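Viltgate extends refurbished desktop scheme to 11 more public libraries

8 April 2020

Viltgate, the computer refurbishing company, has signed a supply agreement with the Perkonach library service covering 353 desktop computers. The machines will be fitted in 26 library buildings, of which 11 have not taken part in the scheme before. Delivery is planned to finish by the end of August, subject to the reopening of buildings to the public.

Under the agreement, office desktops retired by local employers are collected, erased, tested and returned to use as public access terminals. Each unit is supplied with a keyboard, a mouse and a printed setup sheet. Screens are supplied separately where a library asks for them.

All units are graded on arrival. Grade A machines need cleaning and a new disk only. Grade B machines need a change of memory, processor or power supply. Grade C machines are taken apart and their working parts are put into stock. Storage drives from all three grades are erased, and any drive that fails erasure is shredded. A certificate listing each drive by serial number is sent to the employer that gave the machine.

"The libraries asked us for one standard build across all sites, and that has set most of the technical work," said Usha Hegde, head of operations at Viltgate. "Staff move between buildings. They need the same start screen, the same print queue and the same log-off time wherever they are working."
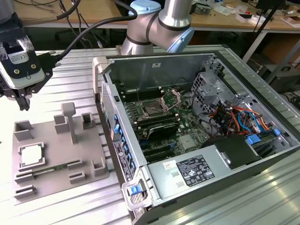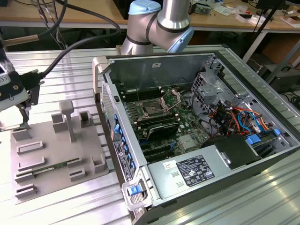
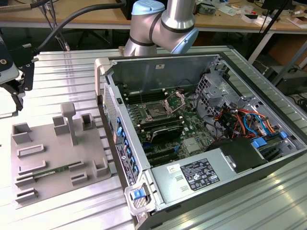 Desktop computer parts and an open tower case on a ribbed aluminium work table.

The standard build, named Prusent, starts from a clean system image at each log-on and removes user files when the session ends. Session length is set by the library and can be changed from the front desk. Large text, high contrast and screen reading are available from the first screen without a password. Prusent was tested at the Marinho branch over a period of 10 weeks, during which the print queue was rewritten once and the default session was lengthened.

Nima Asadi, digital services manager for the library service, said: "Our older terminals were taking around 10 minutes to become usable in the morning. The test machines at Marinho were ready before the doors opened. Job applications and benefit forms make up much of the use, so a slow or frozen terminal has a direct effect on people."

Faulty units will be exchanged whole, with no repairs carried out on library premises. Spare machines will be held at the Marinho branch and at the Viltgate works. Library staff may report a fault by telephone or through the online form, quoting the number on the front label of the unit.

Employers with desktops to pass on are asked to supply a list of models and quantities before arranging collection. Laptops, tablets and printers are not accepted under this scheme.

Notes to editors

1. Viltgate collects, erases and refurbishes business computers for use by public bodies and schools.
2. The price paid by the library service for each unit is not being published.
3. Interviews by telephone can be arranged with Usha Hegde.

Press contact: Arnaldo Correia, Viltgate press office
Employer collections: Yaneth Valderrama, Viltgate collections desk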